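Sowah Table Things: Gallery

Small household pieces and toys from the Sowah collection, put together by Adwoa Nartey in July. Click any picture for the larger version.

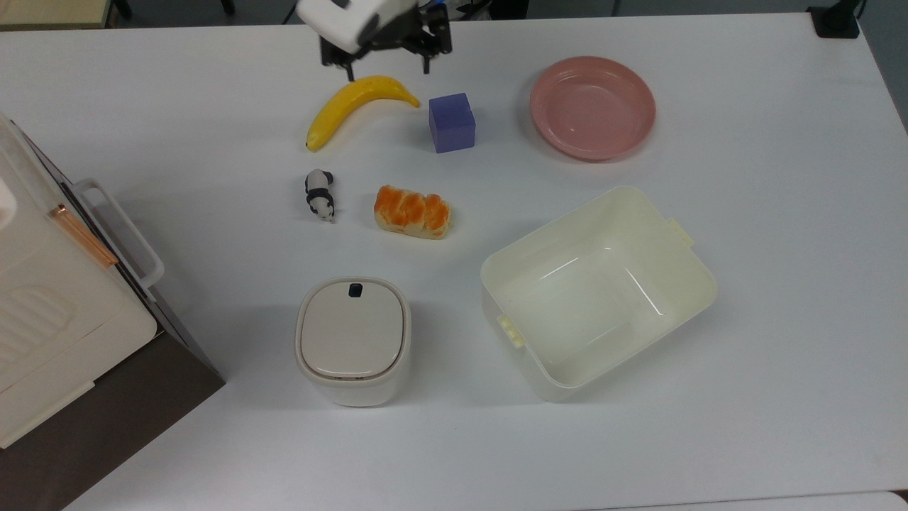

Sowah started as a set of kitchen pieces, and the toys were added later. Colors are kept plain so they stand out on a white tabletop. The pink plate has a raised rim, and the panda is the smallest figurine we list.

Next gallery: Imero, shelves and boxes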